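Monthly check, restroom and waste round, Dedholm building, October

Since the cleaning robot took over the floors, attendants do bins, brushes and the paperwork. This list covers the attendant's share. Mark each line and write a comment if it isn't a plain yes.

- [x] Robot route map matches the current floor plan
- [x] Stop button tested at start of shift
- [ ] Bins back on their marked spots after emptying. *Comment: two found out of place on level 2. The robot stops and calls the attendant each time.*
- [x] Call pager charged and carried

**Items the robot must go around**

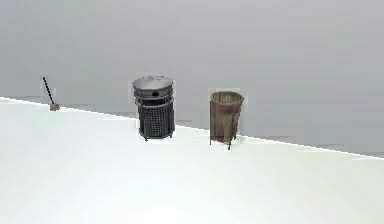 *Source: Bornimow route simulation, Dedholm floor set*

The set has the domed trash can with the mesh body, the tall narrow wastebasket and the small brush. Any new type of bin has to be reported before it goes on the floor.

- [x] Bin types on the floor match the set
- [ ] Small items picked up before the 700 run. *Comment: attendants say this adds 20 minutes that used to be part of mopping. Shift plan still shows the old times.*
- [x] Wet floor signs stored in room 354
- [ ] All attendants trained on restart. *Comment: night shift not done. They call the day desk and wait.*

**Open points**

Change the shift plan to show the pickup round. Train night shift on restart before the Major wing is added to the route.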